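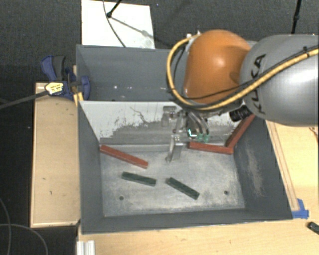
The first thing I learned about teaching a robot is that you have to stop helping it with your face. I'd been leaning toward the monitor for ten minutes, eyebrows up, willing the gripper to drift a little to the left, and of course the gripper does not care about eyebrows. It cares about the controller in my right hand, which I was squeezing like a stress ball.

"Breathe out, then move," said Leif Vigfúsdóttir, who runs the demonstration sessions at Kodason and has watched a lot of people hold their breath.

I'd come to spend a Wednesday as one of the company's operators. The job sounds easy when you say it fast. There's a big metal bin with red and green blocks in it and a KUKA arm hanging over the top, and you steer the arm by remote control until it has picked up a block. Every move you make gets recorded. Later a piece of software called Flaltiren studies the recordings and tries to work out how to do the picking without you. A full session is 38 picks. I had been cocky about this over breakfast!

Block number one took me 68 seconds. Leif's best is eight.

The trouble is the corners. A block lying out on the open floor of the bin is a gift – you line up, come down, close, lift. But the long red ones love to end up along the sloping divider or propped in a corner (I swear they do it on purpose), and then you have to think about where the second finger is going to fit. I came in too steep, I came in too flat, I bumped the wall and said a word that I'm told is now in the audio log. Look at the wear on the inside of that bin and you'll understand how I felt about joining the club.

And you can't just bully your way in, either, because whatever you do is the lesson. When I wiggled the gripper back and forth out of sheer nerves before every grab, Leif stopped the session and played me something from the spring. Their first batch of recordings came mostly from one operator, a very careful man named Sandoval, who liked to pause above each block as if he were saying grace. The trained robot paused too. Every single time, over every single block, even the easy ones. They ended up calling it "the Sandoval" and spent most of June getting rid of it.

I asked if there was going to be a me in there someday. Leif was kind about it and said they throw out the first 22 picks from anybody new.

There's another way to do this, which I got to try after lunch on a smaller arm in the next room. You put it in a slack mode and take hold of it yourself, right at the wrist, and walk it through the motion like you're teaching a kid to swing a bat. I loved it. I was so much better at it! The catch is that the bigger arm is a lot to haul around by hand all afternoon, and your own arms keep getting into the camera's view. So for bin work they stick with the controllers, a model called the Bokier that fits my hand about as well as a shoe.

By four o'clock something had loosened up. I'd quit looking at the controller. I was planning the next block while the last one was still on its way up, going for the short green ones first to clear a bit of floor and leaving the awkward red leaner until it had more room around it. Leif noticed before I did and wrote something on a clipboard, then wouldn't show me.

My last pick of the day was a red block in the rear corner, and I got it on the second try. I put the controller down and found out that my thumb would not straighten. Leif handed me a cup of coffee, left side, without looking up from the clipboard, and asked whether I could come back and do the other bin.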